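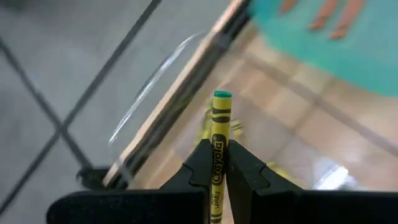 5th July. Second go at comparing the finger pads, and I'm writing it up before lunch while I can still read my own scribbles. The question Osvaldo Caruso left me with was whether the narrow stepped tips are worth keeping, or whether we should go back to the plain flat ones from De Luca that we ran all through January. My first feeling is that we keep them. They leave so much more in sight of the wrist camera! With a crayon held upright between the fingers I can still read WASHABLE down by the grip, partly hidden though it is, and the Crayola oval above it is clear as day. With the flat pads I remember squinting at a black wall and guessing. What's behind the crayon is a blur, of course, clear plastic container and all, and that bothers me a good deal less than it bothers Ilaria, but I'll come to that.

Setup, for whoever picks this up after me: the Marnamano arm on its usual mount, old wrist camera, Wusent controller with the firmware Renzo Villa put on it in the spring. I left the closing speed alone. Force limit started at 104 on the controller's own scale (it isn't newtons, please don't write newtons in the log again, I've had to go back and fix it twice) and then I brought it down to 82, partly out of kindness to the crayons and partly to see where things would start slipping.

At 104 everything held. I ran the lift and the slow wrist turn and had no complaints except a faint mark on one wrapper, which might have been there before. At 82 it held on the lift, but I lost 3 during the wrist turn, all of them gripped too near the end. Picked up closer to the middle they were fine. So I'd say that's my aiming more than the pads, and I'd like Attila Szilágyi to repeat it with his own grasp points before anyone quotes me on it.

The flat pads at 82 didn't drop any, I should say that plainly, as I know I'm fond of the stepped ones and it would be easy to let it slide. More contact, more forgiveness. But they were miserable at getting a crayon out from next to its neighbor, and I ended up nudging things about until I had room, and that's really the job we're meant to be doing for the Wirncombe people.

Now, focus. Ilaria D'Amico came by and looked over my shoulder at the camera view and said what she always says, that the lens is set too close. She has a point. At the fingertips it's lovely, and past them it goes soft very quickly, so one yellow crayon waiting behind another is a yellow smudge with some dark on it. Fine for checking a grasp, poor for choosing the next one. I'd be tempted to leave the lens as it is and choose from the overhead camera, but that means sorting out the timing between the two, and the overhead is 200 milliseconds behind on a good morning. Italo Fiore thinks he can bring that down. I believe him, he's been right about the cables before.

One small annoyance: the shine on the angled edges of the fingers. They're dark and smooth and they still catch soft highlights, and my quick edge finder took one for the side of an object. I masked out the lower part of the view and carried on. A rougher finish might be nicer, if there's any of the matte spray left in the cabinet.

To do: repeat 82 with Attila's grasp points. Try 90-something if that fails too. Ask Osvaldo if he still wants the flat pads kept on the bench or boxed up. Mask file is saved under today's folder, and Renzo, your small hex key is in my drawer, sorry.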